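Field Methods > Marine Mammals > Shore Counts

How to Run a Shore-Based Count of Migrating Whales

Last updated: September

This page covers the standard watch used at the Cerivden headland station. It assumes one site, two observers, and a single species passing close to land. Aerial and boat surveys are covered elsewhere.

1. Choose the site

Pick a point where the migration lane runs near the coast and the view to seaward is open on both sides. Measure the height of your eye above mean sea level. You need this figure to turn a binocular reading into a distance, and an error here carries through every record. At Cerivden the platform gives an eye height of 17 meters.

Mark a reference bearing that runs straight out from the platform. Each whale group is counted when it crosses this line, at no other time. Groups that turn back before the line are noted in the remarks column and left out of the total.

2. Set the watch schedule

Divide the daylight into watches of 95 minutes. Observers overlap for the last five minutes of each watch so that groups already being tracked can be handed over by voice. Do not extend a watch to cover a late relief. Close the sheet at the set time and open a new one when the relief is in place. 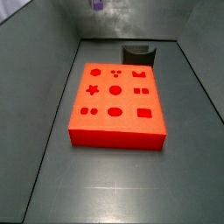 Start the first watch when the horizon is clear enough to read against the binocular scale. If it is not clear by 10 a.m., log the lost time as no effort. A watch with no whales and a watch with no observer are different things, and the sheets must show which is which.

3. Record conditions

At the start of each watch, and again whenever something changes, write down:

- sea state (Beaufort)
- visibility, on the station's six-point scale
- wind direction
- glare, as the start and end bearings of the affected sector
- observer initials

Stop counting at sea state five or above. Watches in poor visibility may continue, but they are flagged and dropped from the rate calculation.

4. Track and count each group

Scan with the naked eye first. Blows carry well in side light, and a seven-power binocular has too narrow a field for searching. Once a blow is seen, move to the binocular and read off the bearing and the angle below the horizon. Write down the time to the second.

Take a second reading when the group surfaces again. Two readings give a speed, and the speed predicts when the group should reach the reference line. Gray whales on migration usually make several short dives and then a longer one, so a group can pass the line under water. In that case use the predicted crossing time and mark it P.

Record the lowest, highest, and best estimate of group size. The best estimate is the one used later. Calves are counted separately and only when seen beside an adult -- a small blow by itself is not enough. 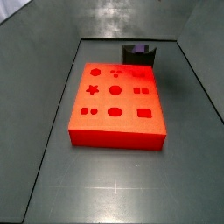
Photo: Hajnalka Kun / Clorutbridge

If two groups merge before crossing, keep both group numbers on the sheet, draw a bracket joining them, and enter one crossing record. If a group splits, give the new part the next free number.

5. Run the double count

On at least one day in every ten, two observers work side by side with separate sheets and no talking. Matching is done afterward, by crossing time and distance offshore. Groups seen by one observer and missed by the other are used to estimate how many were missed by both.

Radka Vidmar's matching rules are the ones in use. A pair of records is a match if the crossing times differ by less than 90 seconds and the distances by less than a fifth. Anything outside those limits is treated as two groups, even when both observers are sure it was one.

6. Enter and check the data

Type up the sheets the same evening. Check that crossing times fall inside the watch, that group numbers run without gaps, and that no distance is greater than the horizon distance for your eye height. Last season's file held 3332 position readings, and 347 of them needed a second look. Most were bearings written down before the compass correction had been applied.

Do not correct the paper sheet. Make the change in the file, and put the old value and your initials in the notes field.

7. Work out the passage rate

Divide whales counted by hours of usable effort for each day. Apply the correction for missed groups from step 5 before the daily rates are combined. Night passage is not observed, so the method applies the day rate to the dark hours. State this plainly in any report. Stations with a thermal camera can replace it with a measured ratio.

Questions on the data sheets go to Maksym Prokopenko at the Cerivden station.

Contact | Copyright Clorutbridge Field Methods | Back to top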